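29 de setembro

Hoje acordei cedo e fiz café forte, porque ontem fiquei até tarde a escrever à Orsolya. Ela pergunta sempre pelas peças brancas, e eu prometi contar tudo no diário primeiro e depois copiar para a carta. O meu português ainda vai devagar, mas a professora Rozália Erdős diz que escrever todos os dias ajuda, mesmo com erros.

Passei a manhã com as peças na mesa preta. Gosto desta mesa. O branco vê-se muito bem em cima dela, e o pano verde atrás descansa os olhos (em Panau tínhamos uma parede cinzenta e eu ficava com sono). Tenho carinho especial pelo copo sem bico, o que se põe de boca para baixo e parece um pequeno chapéu. O cubo é mais sério. A peça da bola, com o pescoço que vai afinando, o Ferenc chama de peão de xadrez, e agora eu também chamo assim, embora no meu caderno esteja escrito "esfera com pescoço".
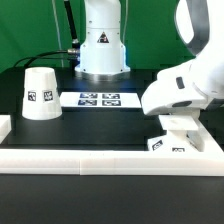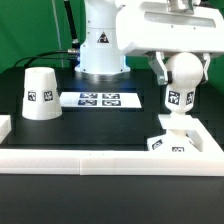

O copo virado, a placa e o cubo na primeira fotografia; na segunda, o peão do Ferenc por cima da moldura branca.

Os quadradinhos pretos e brancos cansam-me um pouco. Quando olho muito tempo para eles, começo a ver letras que não existem. O Tamás Takács trouxe-me uma folha com a lista dos desenhos, são quase 217, e pediu que eu conferisse os nomes em português. Fiz metade. Não sei ainda se se diz "etiqueta" ou "marca" - no dicionário estão as duas, e cada pessoa aqui usa uma diferente. Escolhi "etiqueta", que me soa mais simpática.

Ao almoço comi sopa de feijão e uma laranja. Depois o Ferenc quis discutir se o verde do pano é verde de maçã ou verde de relva. Eu disse relva. Ele ficou com a maçã.

À noite telefonei para casa. A minha mãe quer saber se volto em julho e eu não soube responder. Amanhã preciso de comprar selos, acabar a folha do Tamás e perguntar à Rozália quando se escreve "por cima" e quando se escreve "em cima".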